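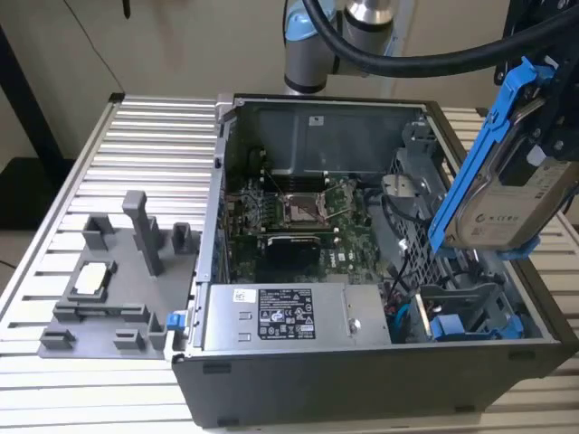
So the teardown bench at Drastside has reached the stage where it's more fun than frustration, and I promised a proper update thread. The plan for this build was always simple to say out loud: can a few people in a shared workshop get robot arms to take an old desktop PC apart and put it back together, neatly enough that you'd trust the result? The processor is the bit I get asked about most. It has its own little square pocket on the grey printed plate to the left of the tower, and the socket on the board sits open with its lever up. Hard drives stay in their blue caddies, so the gripper gets a nice chunky piece of plastic to hold. That one choice saved us weeks!

Second post, a bit of background for the new people (hello!). Drastside is a shared workshop, you pay monthly, you get a shelf and a key. The build belongs to four of us: me, Lilian Masanja, Arif Hartono and Qiuyue Ye. Lilian does the arms and the wiring, Qiuyue writes nearly all of the code, Arif prints things. I do the grippers and the moaning.

Why desktop towers? They're everywhere, they're cheap, and the good ones were designed so that an office technician could open them without a screwdriver. All those coloured latches and clips are a gift. If a human thumb can find it in a hurry, a robot has at least a fighting chance.

Also they're heavy enough to stay put while you poke them. We started on small plastic boxes and chased them all over the table.

The printed plate is on version 3 now. Version one had a pocket so snug that the chip went in beautifully and then wouldn't come out again. Version two was looser and the chip could turn a few degrees, which sounds like nothing until you're trying to drop it into a socket full of tiny, tiny contacts. Arif put a bit of a slope on the inside walls for this one and it's lovely. You let go slightly off centre and it settles. I could watch it all evening (I have).

Someone asked what we print it in. Plain grey PLA, slow, thick walls. We tried fancier stuff and it warped at the corners. Flat matters more than strong for this job.

The tall post on the plate is the thing visitors always ask about. We use it for checking position. The arm goes and finds the post first, works out how far off it thinks it is, and shifts everything else to match. Before we had it, every session began with half an hour of nudging. Now it's a cup of tea.

Right, drives. The cage is the hard bit and I don't think I appreciated how hard until July. You're sliding a long thing into a slot with very little room either side, and if you're tilted at all it jams. A person just wiggles it. You don't even notice you're wiggling! Teaching an arm to wiggle politely took us the best part of the summer.

What we do now: come in at an angle, get the leading edge of the caddy over the mouth of the bay, stop, straighten up slowly, and only then push. If the push feels too stiff, back off by 2 mm and try again with a small side-to-side. Qiuyue calls that bit "the shuffle" and it has its own file in the code, called shuffle, with a comment at the top that just says sorry.

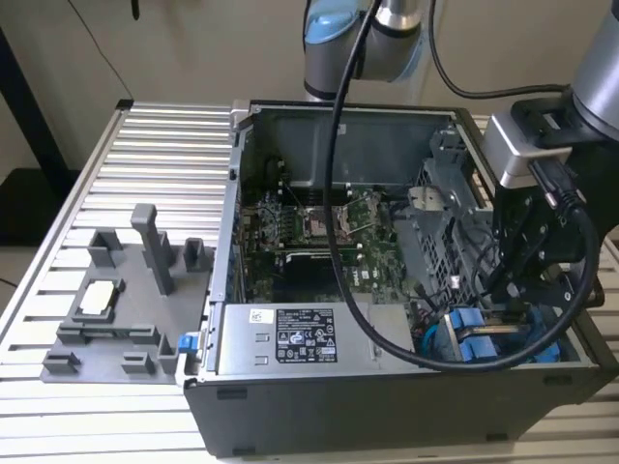 Cables, then. If you're building anything like this, sort your cables earlier than you think you need to. Ours are thick and they have opinions. A cable that's fine with the arm high up can be dangling right where you want to work once the arm comes down, and it tugs on the wrist as well, only a tiny bit, but enough to spoil a careful move. Lilian is trying a springy overhead line to hold the slack up. I'll report back.

The other thing I'd do sooner is the table. We began on a sheet of MDF with holes drilled in it, and each time we changed the layout we drilled more, until it looked like cheese. Slotted aluminium costs more but you can slide a fixture along, bolt it down and get on with your life. Ours came second-hand through Tumaini Makori at Pirbridge, who also drove it over. Thank you Tumaini, the biscuits are still owed.

A few people have asked about money. Not counting the arms, which came on a long loan through Bromau, we've spent around £600 between us. Most of that was the table and gripper parts. The old PCs were free. Filament is a rounding error unless Arif is having one of his ideas.

Mistakes so far, in no order: gripping a drive by its bare metal sides (slippery), trusting a measurement I took with a school ruler, tightening the finger bolts at midnight and wondering next day why everything was squint, and leaving the case free to slide on the table. A couple of stops against the edge fixed that last one. Please use stops.

Nosipho Visser asked if the arms could do the processor from start to finish. Not yet! Lifting it out of the pocket is good. Lining it up over the socket is good. Letting it go gently is where I still hold my breath, and closing the lever afterwards is a job for a person for now. The lever needs a push down and sideways together and my fingers (the robot's fingers) are too short. Longer ones are drawn up, with a small hook on the end.

For the ones who like numbers, Qiuyue has logged 2,000 practice moves on the drive bay. She won't let me share the success figures until she has redone them with the new fingers, and fair enough – they'd look better than they should, as plenty of the early runs were on the same easy slot.

Next up: the hooked fingers, the overhead cable line, and a second plate with room for memory sticks. Memory is going to be fiddly. Those end clips need opening first and then an even press along the whole length, and I've got three sketches for it, all of them slightly daft.

I'll put Arif's plate files up once he's tidied the underside. If you want them before that and don't mind a rough version, message me and tell me what printer you've got. The plate's quite big and may need splitting in two for the smaller machines.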